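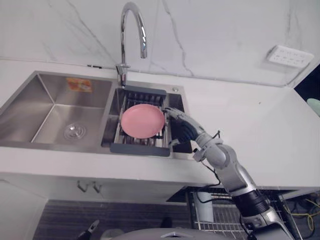
Hard water is leaving white scale on our kitchen tapware within days of cleaning. We moved to Hernulcombe in August and are on bore water. The tap is a tall chrome gooseneck at the back of a double stainless sink, so the marks show from across the room. Is there a cleaner that won't harm the plating, or should I change the finish?
Posted by Truverside

Raphaël Jacquet
White vinegar and water, equal parts, on a cloth. Wrap for 30 minutes, rinse, dry. No scourers on chrome. Unscrew the aerator and soak it separately. Keep vinegar off any marble.

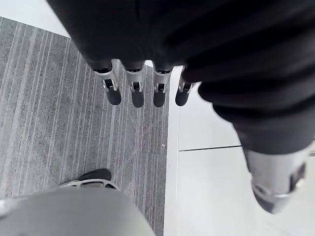

Changing the finish alters how visible the scale is. It won't alter the rate it forms. A brushed silver colour scatters light, so spots are harder to pick than on polished chrome. Matte black like the fabric beside it is the worst choice for bore water, as every white deposit shows up. Get the hardness tested before you spend money on either.
Guillot

Briridura
Had the same trouble, got a softener. Cost me $1,338 fitted. Still wipe the tap down at night.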